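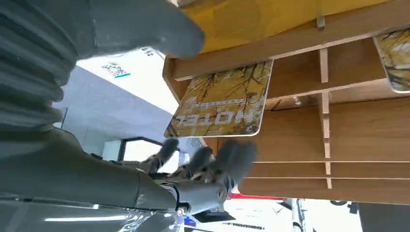 The first thing Leonie Buschmann told me when I walked into the robotics club at Wustau was to leave my coffee by the door. Fair enough! I had it in a paper cup with no lid, and I'm a talker with my hands.

The club has one job this season, and it sounds like the dullest job on earth: get a robot hand to take a hotel key card out of a slotted wooden shelf and put it back. The cards have a golden tree on them and the word HOTEL in big white letters, and I must have picked up a thousand like them in my life without giving it a thought. (Go ahead, pull a card out of your wallet and watch your thumb. It's doing a lot.)

"Thin things are mean," Ramiro Palacios told me. He's a junior and he has the sore neck of somebody who spends his evenings bent over a wrist joint. A ball will forgive you if you come in a little crooked, he said, but a card tips, and then it wedges, and then you're starting over.

They call the setup Ekis, after a card game Ramiro's grandmother plays, and by spring they'd logged 362 tries on it. I sat through a whole evening's worth and I'm not going to pretend I followed the code. Gyu-bin Baek tried to explain it to me twice, very kindly, with a marker. What I did follow was the arguing! Should the fingers come in from the side or from above? Does the shelf need wider slots, or would that be cheating? Gyu-bin says cheating. Leonie says every hotel desk she's ever seen had wider slots. This went on through an entire bag of pretzels.

The money is small. A local parts shop, Plenimari, gave them $2,000, and most of that went to fingertips, which wear out faster than anyone had budgeted for. I asked what they'd do with more and got three answers at once, all of them "fingertips."

In June they take Ekis to the student meet at Xolalpa, where each team gets 4 minutes at the table. Leonie has already started a packing list. Spare cards are at the top of it, underlined.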